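5.3 Failure analysis: the stem insertion task

The headline figure for stem insertion, 253 successes in 300 trials, is the one most likely to be quoted, and we would ask readers to be wary of it. A success was logged whenever the policy issued its own completion signal and the arm retracted without a force limit being tripped. Neither condition says much about where the stem ended up. When Liesl Hofstetter went back through the wrist recordings by hand, she relabelled 47 of the logged successes as failures. In these trials the stem had lodged against the rim of the holder, or had been let go before it was seated. The remaining 206 we are prepared to defend. The 14 trials she could not judge from video are still counted among them, which is generous to the policy.

It would be convenient to blame the completion classifier alone. It was trained on 1222 labelled images from the Bristdale sessions, nearly all of them taken with the bloom upright and well clear of the lens. At the end of an insertion the wrist camera sits very close to the flower, and the petals can take up most of the view. The classifier had seen little of this, and its confidence under those conditions did not track the outcome in any way we could find. Raising the threshold got rid of some false completions and produced a new fault, in which the arm hovered over a properly seated stem until the trial timed out.

We are less convinced by the explanation offered in earlier Stastero reports, that fabric flowers are hard because they are deformable. The part being inserted is the stem, and it bends very little under the loads recorded here. What deforms is the bloom, and the bloom matters chiefly as an occluder. Figure 7 illustrates the difficulty. The weave of the cloth is resolved thread by thread, so an image quality check passes without complaint, yet the last few centimetres of stem and the mouth of the holder cannot be inspected. More resolution would buy nothing. The Urero grasp planner scores its views partly on local sharpness, and we suspect it has been favouring exactly the wrong ones, although we have not tested this separately.

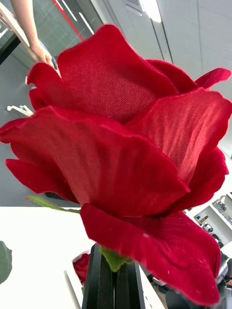

Figure 7. Wrist camera view of a red fabric rose in the black holder. The bloom hides most of the holder and the surface behind it.

A second matter came out of the same review and should not be buried in an appendix. The near-field stop depends on the wrist camera to detect hands and arms close to the work. In Figure 7 a person's bare forearm is visible at the upper left, and the fingers are partly hidden behind a petal. A detector keyed to whole hands is being asked to work from part of one. Gareth Bramwell's July audit of the interlock used an unobstructed gripper throughout, so its favourable result cannot be carried over to trials with a large object held in front of the lens. We make no claim that anyone was at risk in any particular trial. Our claim is that the audit could not have told us if they were.

The Lü controller's force limit remains as a backstop, but it acts on contact, and a limit that acts on contact is a poor substitute for noticing a person beforehand. Until the stop has been re-audited with the full object set, we have disabled unattended resets and moved person detection to a fixed overhead camera. Whether that camera has blind spots of its own, particularly under the forearm link, is unresolved. The insertion results in Table 4 are reported with both the logged and the relabelled counts, and all comparisons with the baseline in the next section use the relabelled ones.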